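Home | News | Markets | Growers | Contact

Print this page | E-mail this article

Eggplant supply tightens ahead of May

Sastgate wholesale market reported 486 crates of eggplant on Apr 17, 2021, down from the previous count. Odimex, the main importer, said cool nights had slowed fruit set in unheated houses.

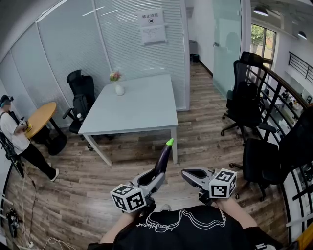
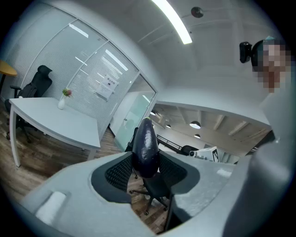
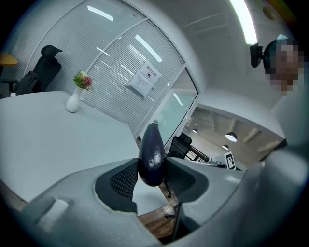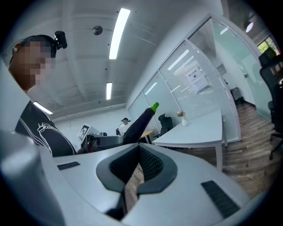

Prices for first-grade fruit rose around 10 percent. Second-grade prices did not change. Growers in the Pickering district expect to begin picking in May, starting with the two heated blocks.

Fokum, which runs the cold store at the market, has set aside 3 bays for the crop. Eggplant is held apart from apples and melons there to limit ethylene exposure. Storage fees stay at the current rate until the end of the season. Buyers must book bay space one day in advance.

Last updated: 2 hours ago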